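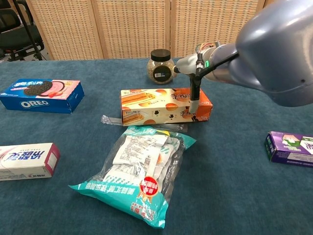
Seltville Makers Forum > Student Projects > Snack sorter, stuck on the picking bit

detska_dan
Evening all. There are four of us on the college robotics course and our end of year project is a snack picker. You type in what you fancy and the arm fetches it off the table. Demo is in July and I'm getting twitchy.

We've done 153 goes so far. The flat Oreo box is grand. The jar with the black lid is a nightmare, and so is the teal bag, which just folds up on itself when we try to lift it. I want to drop the bag and the jar and do boxes only. My project partner Han thinks that's cheating. Opinions please, we've argued about it for 2 weeks and we're both sick of it.

lavalamp_jo
Boxes only! Get something working, then add the hard stuff if there's time. We tried to do everything in my year and ended up showing the judges a very nice poster.

Han_S
I'm the Han in question, hello. I never said cheating, I said boring. If everything on the table is a box then any old pusher will do the job and the marks for "range of objects" go out of the window. The jar is a good test precisely because it's round and shiny.

detska_dan
You said cheating in the van.

Yufang Pan
I help out with the course on and off, so take this as a friendly nudge. What does the mark sheet say? Last time I looked it wanted three kinds of packaging. Boxes plus the bag plus the jar gets you there with nothing spare, so I'd be slow to bin either one.

For the bag, don't go for the middle. The packets inside slide about and the weight ends up at one end. Try the sealed edge at the bottom, where there's a bit of flat to get hold of.

mossy
Disagree about the sealed edge, sorry. We did crisps last year with a similar sort of gripper and the seal kept slipping out, every time the arm sped up. Suction cup on the flattest bit of film and go slowly. Bit of a faff to fit but worth it.

Yufang Pan
Crisps are full of air though, and these are little wrapped packets in a big bag. I'd still try the edge first as it costs nothing. If it slips, fine, mossy gets to be right.

lavalamp_jo
What's the crumpled clear wrapper doing by the orange and cream biscuit box? If your camera is looking for outlines, see-through plastic with the light bouncing off it could be throwing you all over the place. Ours did exactly that with cling film.

detska_dan
Oh for goodness sake. That might explain the orange box! We've had it come down near one corner instead of the middle and I've been blaming the calibration. I re-did the whole thing yesterday, took me up to 2 hours.

Han_S
I'd like to keep the wrapper in as well. Real tables have rubbish on them.

detska_dan
Han. No.

mossy
Do 10 goes with it and 10 without, same box, same spot, and write the numbers down. Then at least you're arguing about something.

Han_S
Fair enough. I'm in from 11 tomorrow, so I'll do the wrapper runs first and then have a bash at the sealed edge. Dan can do the jar, seeing as he loves it so much.

detska_dan
Fine, but I'm putting a rubber band round the fingertip and I don't want to hear a word about it. Will post the numbers when we've got them.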